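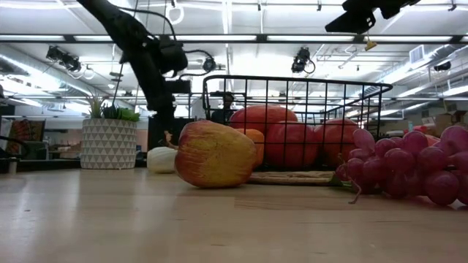
I have put more hours into Vudham than I want my mother to know about, and until last winter I had never once built a boat in it. I had a house. I had a bigger house behind the first house. I had a wall, and then a second wall because the first one came out crooked where it met the hill. But the water at the edge of my map just sat there, and I looked at it the way you look at a gym you pay for.

Then in December the sailing update landed, and my friend Mamta Bisht messaged me one word: "Boats!!" She had already sunk two of them by dinner.

If you haven't played it, Vudham is a survival builder that starts you on a cold beach with a hatchet and a bad attitude. You chop, you dig, you get chased by the marsh dogs, you learn to put your bed indoors. Most people play it on one landmass for ages (I sure did) and treat the ocean as wallpaper. The update adds hulls, sails, rope and a wind system, and it scatters 31 new islands around the map, and suddenly the wallpaper is most of the game.
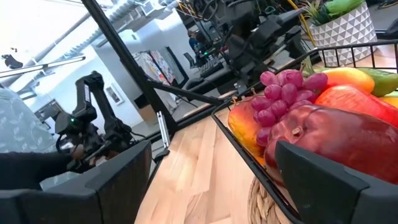

Efe Obi

My first boat took an entire evening. You need 24 planks for the smallest hull, and that part is easy, but the rope comes from reeds and the reeds only grow in the marsh, so there I was wading around in the dark with the dogs yapping at me. I got back with just enough. I pushed the thing off the beach, climbed in, raised the sail, and went straight backward into a rock.

The wind is real, is what I learned there. There's a little strip of cloth on the mast and you have to watch it. If it points at your face you are not going anywhere good. I spent the next hour zigzagging across the bay and yelling at the cloth, and somewhere in that hour I started having the best time I've had in a game in years.

I headed for Irkside first, the closest of the new islands. It's small and shaped like a boot, with a trader in a shack who buys shells and sells you a map of places you can't reach yet. He wanted 500 shells for the good sail. I had 12. So I walked the beach picking up shells until my bag was full, sold them, walked the beach again, and slept in the boat. There are faster ways to do it - Mamta farms crabs in a pen behind her house, and she has a spreadsheet - but I liked the walking. The music drops out on Irkside and you mostly hear gulls.

The good sail changes everything, by the way. Save up for it before you bother with the second hull. I did it in the wrong order and ended up with a big handsome boat that moved like a couch.

Not all of it works. Docking is a pain, and if you play on a controller the rope menu closes itself whenever a wave hits you, so repairs in a storm are pretty much a coin toss. I lost a full cargo of copper that way and had to go lie down. Storms also come a little too often for my taste. You'll get a calm morning, pack everything up, clear the bay, and there's the purple cloud again. The patch notes say the storm timing has been looked at. I've played since and I can't tell the difference, but maybe I'm unlucky.

And playing with other people is still kind of a mess. Mamta and I tried crewing one boat together, with her steering and me on the sail, and every time she turned hard I slid gently through the deck and into the sea. She did not always notice. One time she got all the way to Galanis, the volcano island on the east side, and was describing the harbor to me over voice chat while I was treading water half a map behind her!

We did get there in the end, both of us, in separate boats. Galanis is the one I'd tell you to aim for. You come in past the black cliffs and the water goes a kind of green, and there's a town up on stilts with lanterns that come on one by one if you arrive at dusk. I dropped the sail too early because I was looking at it and drifted into somebody's fishing pier. Mamta was already on the pier, jumping up and down, wearing a hat she'd bought without me.

We're going north next. I need more rope.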